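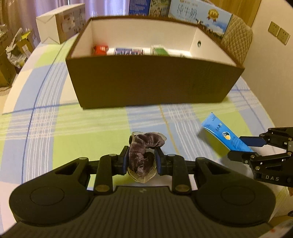
Two hand-held grippers, a purple scrunchie and a blue tube on the plaid sheet.

2019-04-04
By the Tromeck gripper group
4 min read

Speaker notes – Two Grippers, One Bed: what we learned comparing finger pads at Tromeck

(Leave the first slide up while people find seats. Don't rush the hello.)

Good afternoon, everyone, and thank you so much for coming to the small room when there is a perfectly good talk on legged robots in the big one. I'm going to spend my time on something very humble, the last half inch of a gripper, the bit that touches the thing, and I hope by the end you'll be as fond of it as I am.

Start with the scrunchie. Ask who in the room has one in a pocket or on a wrist, wait for hands. I love it as a test object. It's soft, it's crumpled, it has no flat side at all, and velvet gives you a fuzzy surface where you can't quite tell when contact begins. You'll see both fingers pinching it at the top of the linkage, with the dark blue rubbery pads doing the work, and a clear leaf-shaped piece of plastic with the fabric resting on it.

Point out the pads here, then move on. People always want to talk about the linkage (brass-colored rivets at the lower pivots, very handsome, I know) and we can do that over coffee.

Now the background. In March we had two sets of pads to choose between. One came from Drurnov and is the softer of the pair. The other was cut for us by Pilkington from a firmer sheet, and it was cheaper and came sooner, so I'll admit I was rooting for it. We wanted to know which one to put on every hand-held unit before the Sombridge project started, and we had been arguing about it over lunch for long enough that somebody finally said, well, let's just go and pick things up.

So we did. Same linkage, same operator, household objects, two units at a time. We made 444 attempts with each pad type. I'll say that again slowly because somebody always asks whether it's the total: 444 each.

NEXT SLIDE – the failures

We sorted failures into drops and misses. A miss is when the fingers close and the object is still sitting where it was. A drop is when it leaves the surface and then gets away from you.

Firm pads: 271 failures of both kinds together. Soft pads: 145. (Pause. Let them read it. I had to read it a few times myself.)

Most of that gap comes from cloth and from anything with a thin edge. The firm pad on a scrunchie closes beautifully, looks completely convincing, and then the fabric rolls out of the side as you lift. The soft pad gives a little and the fabric stays put. On cartons there was hardly any difference, and if your whole job is cartons, please do buy the cheap ones and spend the savings on something nice!

Squeeze tubes deserve a word, and there's a bright blue one lying on the bed beside the second gripper if anyone wants to look back. A tube has a flat crimped end and a cap end, and they behave like two different objects. Grab the crimp and either pad will do. Grab the middle and everything depends on how full the tube is, which we did not record, and I wish we had. If you take one piece of advice home from me, weigh your tubes.

NEXT SLIDE – why a bed

Somebody asked at the rehearsal why we don't use a proper bench. A mattress moves. Press down to get under an object and the surface sinks, the object tips toward you, and the sheet wrinkles up between your fingers. A bench hides all of that, and our first bench results from last year made the firm pad look much better than it deserved. We also like the plaid, frankly, for the camera side of things, though I have no numbers on that and will not pretend to.

Keep an open cardboard box in the middle if you try this yourselves. Reaching over a wall changes the wrist angle, and the wide body of the gripper starts to matter – you'll find yourself coming in from above when you meant to come in from the side.

NEXT SLIDE – what we'd do differently

Swap the pads more often. We changed them once per session, and I suspect the operator was getting better at the task in the meantime. Try a second operator too. I can't separate my colleague's hands from the pads with the data I have, and I'd like that said out loud before a question comes.

Wear is still open. The soft pads picked up lint from the velvet, and cleaning them brought some of the grip back, but I haven't run it properly.

(If short on time, skip the wear slide and go straight to questions. Spare pads of both kinds are in the bag by the lectern, pass them around and please get them back.)

2 comments
Share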